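Reading time: 3 minutes

3.2 Seating and where guests are placed

Households in Obura kept their best seat for visitors, even where the family sat elsewhere every day. Of the 50 homes we visited, most had one long seat facing a low table, and the host took a chair to the side. In Putevico the pattern was looser — younger couples often sat beside their guests. Prices varied widely, and one family had paid more than 3000 for a single piece.
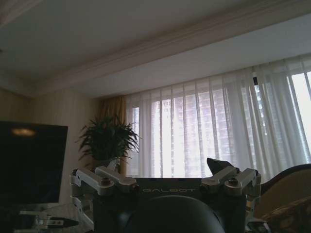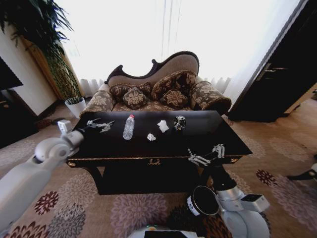

Figure 2. Living rooms. The second view has a chaise-style sofa in brown floral fabric, with matching cushions, behind a black table with a gold-trimmed edge.

Iddrisu Amissah and Dela Darko
Lirkari Institute for Household Studies, April 2025

Matching fabric mattered to the people we spoke to. Several said that a seat and its cushions should be bought together, and that a replacement cover in another cloth would look like a repair. Older hosts also spoke of height: a tall back was thought proper for an elder, a low one for children. We return to this in Section 4, where the Zumadeo interviews are set against the earlier household survey.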